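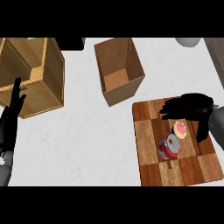 Give it fifteen minutes before you make up your mind, Albane Ferrand told me over the phone. I had it on speaker, propped against my coffee, and I wrote "15 min" on the back of the price sheet and underlined it. I had given the last salesman six.

The thing she wanted me to like was called Stelomel. Two arms, gray sleeves, black hands, a box of software, and a service plan from Welteo that cost 280 dollars a month per counter before tax. Before anything got bolted down, they built your counter on a computer and let the arms practice there. You logged in and watched. If you liked what you saw, you signed.

I buy equipment for Fellmont. We run snack counters in office buildings, the kind of place where a person in a lanyard picks up a soda and something sweet at four in the afternoon and is gone again before the card reader beeps. I have bought a juice machine that was going to change the way people thought about juice. I have bought a talking freezer. It's in a storage unit out by the airport, and for all I know it is still talking.

"So whose counter is that?" I asked her.

"A general counter."

"We don't have a general counter. Ours are gray plastic with a burn mark next to the toaster."

"The surface doesn't matter to the arms."

"Then why did you pick marble?"

She let that go by. I could hear her typing, and I wondered if there was a form for people like me, and what box she was checking.

On my screen the right hand hung over a checkered cutting board. There was a red can lying there and a pink pastry beside it, so close they were just about touching, and beyond them on the white surface an open cardboard box. The left hand stood with its fingers up, like a man waiting to ask about parking.

"What's that one doing?" I said.

"Which one?"

"The left. The one that isn't near the food."

"It's available."

I wrote that down too. I have worked with people who were available.

The order, according to the sheet, was one can and one pastry into the box, neither one damaged. Fine. That's most of what we sell after lunch. But our girl on the Nanayakkara Building counter can do that while telling somebody where the restroom is, and she doesn't need a copy of the building made for her first. I said so. Albane said that the girl at the Nanayakkara Building was not being replaced, she was being supported, and I told her that in my experience the two words tended to arrive in the same envelope.

She laughed, which I hadn't planned on. It was a tired laugh. It made me like her more and Stelomel no better.

I asked what happened when the can was wet. Cans come out of our cooler wet. She said wet cans were handled in the model. I asked what happened when the pink stuff got on the fingers. She said the hands could be wiped down. By whom? By the operator. And where was the operator standing while the arms were working? Near the counter, she said. So I would be paying 280 dollars a month, and paying the same person I paid now, and she'd have two more hands to wash.

"You're leaving out the nights," Albane said.

That was true. I was leaving out the nights. Nobody wants to work the late counter, and I had been closing it at seven since August and telling my boss it was the vending company's fault. A counter that stayed open by itself until midnight would be worth real money. I knew how much, too. I had it on another piece of paper, in the drawer, under the takeout menus, where I didn't have to show it to anyone.

"Send me the numbers on the practice runs," I said. "All of them. The bad ones especially."

They came on Tuesday. Fifteen runs, thirteen marked good. There was a green circle by each good one and, by the other 2, a small gray dash, as if those two had simply chosen not to take part. I called up the welteo page again and went looking for the gray ones. They weren't there. What I could open was the same counter, same box, same board, with a menu of viewing times down the side, and I clicked on one near the bottom.
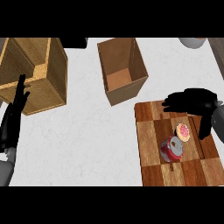
Quit looking at the hands and read the service terms, an old hand on a restaurant supply board had written under somebody's question about the plan. I read that line over a few times with the picture still up. It was good advice. It was the advice I'd have given. So I printed the terms, all of it, and took it to the late counter, which was closed, and sat on the wrong side of it with a pen.

Section four said the monthly fee started when the arms were delivered. Section five said that practice on a model of "the customer's own site" was extra, and to ask. Section nine said that a dropped item was the customer's loss unless it could be shown that the item had been placed correctly. I tried to think how you would show that about a donut at eleven at night in an empty lobby.

I called Albane. It was after six and she picked up anyway.

"Section nine," I said.

"I know," she said. "Everybody stops at nine."

"What do you tell them?"

"I tell them I'll ask legal."

"And what does legal say?"

"They say it's standard."

There was a cleaner at the far end of the lobby running one of those big floor machines, walking behind it with one hand on the bar. I watched him go around a potted tree. The machine had been sold to the building as needing no one.

"I want my own counter in the model," I said. "The plastic one. Burn mark and all, and I want wet cans. I want to see every run, including the ones with the dash. And I'm not paying extra for it."

"And if they all come out good?"

I looked at the menu board over the counter. Somebody had set it back to breakfast.

"Then we'll talk about nine," I said.

She said she would have to ask. I said I'd be here until seven, and pulled the cooler open to get myself a can – wet all the way around – and dried it off on my sleeve while I waited for her to come back on the line.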